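Skurkstead Tool Library - Shelf Setup Guide
Section 4: Putting up the wire shelving

Read the whole section before opening the box. Takes one person an afternoon, two people much less. Last updated January 2025.

4.1 Before you start

Pick the wall first. Needs to be flat floor, no heater underneath, no door swinging into it. Measure the ceiling too, the tall posts come in two halves and people forget the top half when they measure.

You need: rubber mallet, tape measure, small level, flat screwdriver for the wall strap, work gloves. No power tools. Do not use a steel hammer, it chips the coating and then it rusts.

Open the box flat on the floor. Posts are in the long carton, shelves are in the square one, clips are in a bag taped inside the lid. Check the bag. If it's missing, email Jolien Martens before you build anything, don't borrow clips from another unit. Clips from the old Grunetti racks look the same and are not the same.

4.2 Posts

1. Screw top half of each post to bottom half. Hand tight, then a quarter turn more.
2. Screw in the leveling feet. All the way in for now.
3. Check the grooves. They run the whole length of the post, one every inch. Every 8 inches there is a double groove, use those to count.
4. Lay all the posts side by side and mark your shelf heights with masking tape. Do this now. Doing it standing up is miserable.

Note: bottom shelf goes at 7 inches so a broom fits under.

4.3 Clips

1. Each clip is two halves. Snap them around the post at the tape mark, ridge inside sits in the groove.
2. Wide end DOWN. There is a small arrow, arrow points up.
3. Tug it. If it slides its not in the groove.

CAUTION: an upside down clip will hold an empty shelf and let go when you load it. Check every one.

4.4 Shelves

1. Stand two posts up and have somebody hold them. Slide bottom shelf corners down over the posts onto the clips.
2. Add the other posts through the open corners.
3. Tap each corner with the mallet, go around twice. Small taps.
4. Level it now, with only the bottom shelf on. Turn the feet, not the clips.
5. Remaining shelves from the top down over the posts. Lowest first, obviously.
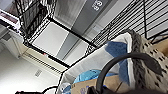 6. Baskets go on the same way as shelves, same clips, but the rim faces up. Leave enough room above to get your arm in and lift something out.
7. Push down hard on each corner. Any movement, take that shelf off and redo the clip.

4.5 Wall strap

Anything taller than your shoulder gets strapped. No exceptions, even if its going to be moved next month.

1. Loop the strap around the rear post, under the top shelf.
2. Screw the plate into a stud. If there's no stud where you need it, ask Mwangi Mrema for the Willems anchors and follow the sheet that comes with them.
3. Pull tight, then try to rock the unit. Should not move off the wall.

4.6 Loading

Heavy stuff low. Paint, batteries, sanders on the bottom. Light and bulky on top. Small parts need a bin or a liner or they fall through the wires. The Nulari liners are cut to size, curl side down, give them a day to flatten.

CAUTION: don't climb it. Don't hang anything off the front edge either.

4.7 Moving a shelf later

Unload it completley. Tap up from underneath, corner by corner, a bit at a time. If it's stuck, it's stuck at one corner, find that one. Move the clips, check the arrows, tap it back down. Anything above has to come off first.

Spare clips and feet are in drawer 23. Write down what you take.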